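Last updated: May 31, 2018
0 comments · 2 shares

Cikevora: second progress report to the Lestmont fund

In January we promised you 2000 remote-controlled demonstrations of one task, in simulation, before anybody was allowed near the real arm at Otstead. We have 202. The work plan called this phase a warm-up, and we can report that everyone is now quite warm.

The task hasn't changed. An operator steers the simulated arm with a hand controller, closes the gripper on a pink cube and carries it to the dish. The software records every motion so a learner can copy it later. On paper a run takes 60 seconds. Our first operators took a good deal longer, mostly spent hovering over the cube like somebody choosing a lobster.

Two changes helped. We slowed the wrist rotation, which had been tuned by a person with very steady nerves, and we gave operators a second view from overhead. Judging height from one angle was costing us far too many grasps. 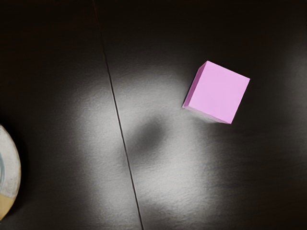
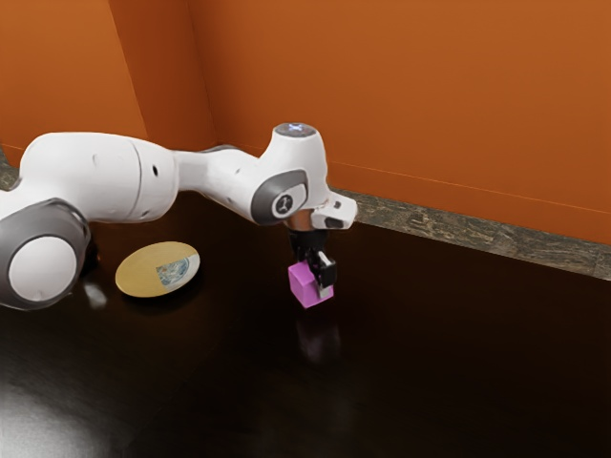
Simulated workspace, Cikevora remote-control task: the pink cube on the dark tabletop.

The glossy tabletop remains a sore point. Operators like it, as a reflection under the cube is a handy guide to how far there is left to go. The learner may come to like it too, and the bench at Otstead has all the shine of a gravel driveway. We propose recording the next batch on a dull grey surface and a few others, and putting up with the grumbling.

We also threw out our scoring rule. It marked a run as good if the cube ended up in the dish, so one operator's habit of dropping it from a great height scored beautifully. Runs are now graded on the release as well, and the 202 is the count after that cull — the earlier figure was more flattering.

The Pongsiri controllers arrived late and one has a sticky trigger. A replacement is on order and comes out of the existing equipment line.

Spending is under budget, chiefly through being behind schedule. We ask for no new money, but we would like the target date moved back by 2 months. A revised work plan is attached.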